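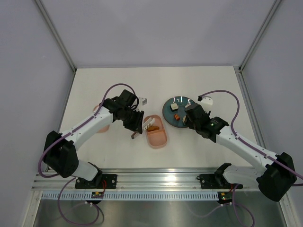

图1 双臂工位，固定机位。左爪位于粉色分格餐盒上方，右爪在深青色圆盘一侧。

Mirnum 桌面分餐示教数据 说明文件

先读这一段再下载

这份数据收的是双臂遥操作示教：把盘子里的食物小块挪进餐盒，或者从餐盒挪回盘子。项目申请书里写的是“面向家庭照护的通用备餐能力”。我负责整理和写说明，我的看法是，这里没有备餐，更谈不上通用。有的是两条胳膊、一张白桌面、几样餐具和一批反复使用的食物块。拿它训练出来的策略在同一张桌子上表现不错，这件事本身说明不了多少问题。

下文尽量写清楚我们知道什么、不知道什么。内部有人觉得写得太丧气，我保留原样。

采集设置

工位是半封闭的，后面和两侧有浅色挡板，桌面是平的白色台面，两条机械臂装在前沿的铝导轨上。腕部和肘部裹着黑色材料，线缆沿前臂走。挡板的好处是背景干净，坏处也是背景干净：模型从来没见过杂乱的厨房台面，也没见过有人从旁边伸手过来拿东西。

Drandmont 那边复现时撤掉了后挡板，没改别的，抓取成功率就明显往下掉。他们没有给出完整的日志，所以我不在这里引用数字。但谁要是打算把这份数据用到别的场地，请先做同样的试验，再谈迁移。

操作员分 2 组，共 14 人，其中 3 人贡献了绝大多数片段。我反对过这种分配，理由很简单：学出来的动作节奏会很像这三个人。后来确实有人在回放里认出了某位操作员下爪前先停一下的习惯。这种停顿算不算“技能”，各人自己判断。

任务与标注

每个片段对应一条文字指令，例如“把棕色的那块放进上格”。指令由操作员在开始前选定，结束后自己标成功或失败。自己标自己，偏差可想而知。Min-kyu Byun 抽查了 70 个标为成功的片段，把食物压在隔板上、只有一半进格的情况也挑了出来。这些片段现在带有 partial 标记，没有抽查到的部分仍然是原始标注，请不要当作干净标签用。

指令里的颜色词很不统一。同一块东西，有人叫米色，有人叫浅棕，有人叫“面包”。我们没有做归一化，一来没有人手，二来也怀疑归一化之后语言部分就只剩下几个固定句子，模型背下来就行。如果你的论文要声称“理解开放式指令”，请先统计一下去重之后还剩多少种说法。

关于遮挡

图1这个视角是公开版里唯一的第三人称视角。右腕和夹爪会压住盘子的一侧，盘里靠右的食物只露出一部分；左前臂同样会挡住下面的粉色圆形餐具。也就是说，偏偏在夹爪靠近目标的时候，固定机位看得最差。早期有人提出加第二个侧面机位，Cho 的评审意见是“遮挡能提高鲁棒性”。我至今没有见到支持这个说法的对照实验。

腕部相机的画面单独存放，和第三人称视角之间的时间戳有漂移。短片段影响不大，长片段末尾会对不上。我们提供了对齐脚本，它只做线性校正，遇到中途丢帧就没办法了。

目录内容

episodes：逐片段的关节角、夹爪开合和动作指令。
views：第三人称与腕部画面，分开打包。
labels：文字指令、成败标注、partial 标记、操作员编号（已匿名）。
tools：对齐脚本和一个简单的回放程序。回放程序只在我们的机器上测过。

训练与验证的划分按片段随机抽取。这个划分是我接手之前定的，我不推荐。同一名操作员、同一种摆盘会同时出现在两边，验证分数因此偏高。tools 里另有一份按操作员划分的清单，分数会难看一些，请优先报告这一份。

不适合的用途

不要用来训练喂食。数据里没有受食者，没有力觉，也没有任何和人接触的动作。Kindside 来问过两次，答复都一样。

不要用来评价卫生、营养或者分量控制。标注里没有重量，也没有食物种类的可靠记录，“金黄色那块”到底是什么，标签回答不了。

不要拿成功率和别家的分餐数据横向比较。我们的“成功”只要求物体最后停在指定区域，掉一次再捡起来也算。

已知问题

夹爪开合值在早期批次里方向相反，已经用脚本翻转，可能有遗漏。发现合爪时数值变大的片段，请告诉我们编号。

失败片段偏少。采集后期操作员按成功条数计工，做坏了的常常直接重录，原片没有留下。想研究失败恢复的人会很失望。

左右臂分工极不均衡，真正需要双臂配合的片段很少，多数时候一条臂干活，另一条停在旁边。标题里的“双臂”指的是硬件。

反馈

问题请提到仓库的 issue 区，附上片段编号和用的哪一份划分。十月的那一版修了时间戳，没有重新标注，旧版的标签问题在新版里都还在。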